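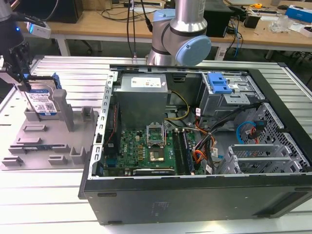
Cell 2, tower on its side, side panel off. Drive in the gripper over the fixture tray.

12/03/2020
Teardown cell, handling rules, draft C

Working through the Pavilmont handling sheet against what we do at the cell. Most of it carries over. Changes so far:

1. Mains cord out before the case goes on the table. Check by hand, not from the job list.
2. Drives are gripped by bracket or by the long sides of the body. No finger contact with the circuit board side. The Pavilmont sheet says only "hold firmly", so I have struck that line.
3. CPU retention frame open = socket counts as exposed. No arm path over the board with a part in the gripper until it is closed or covered. Route around the left side of the case.
4. Drive serial is logged before the drive leaves the cell. An unreadable label means a hold tag, no exceptions for batch size.
5. Travel speed with a part held: 138 mm/s max. The Zurevholm procedure allows 700, which I would not accept over an open case.

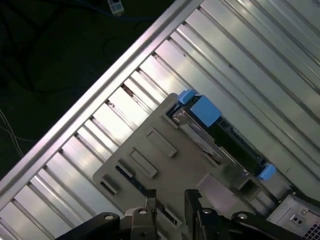

Wrist camera, fingers at lower edge of gray bracket. Blue tabs on the carrier beside it.

Rule 6 is still open. Finger clearance near the carrier needs a number. The blue latch parts are plastic and the force limit in the current program (47 N) was set for metal trays. Proposal: separate limit for anything with a plastic latch, value to be measured on scrap carriers first.

Also open: loose network leads beside the case. Draft B had nothing on cables outside the chassis. Adding "clear or tie back before arm enable" to the start checklist, same wording as the Zoltosholm cell uses.

To do: re-teach approach for rule 3, then send draft C to Alarcón for comment. Old October sheet to be pulled from the binder once C is signed.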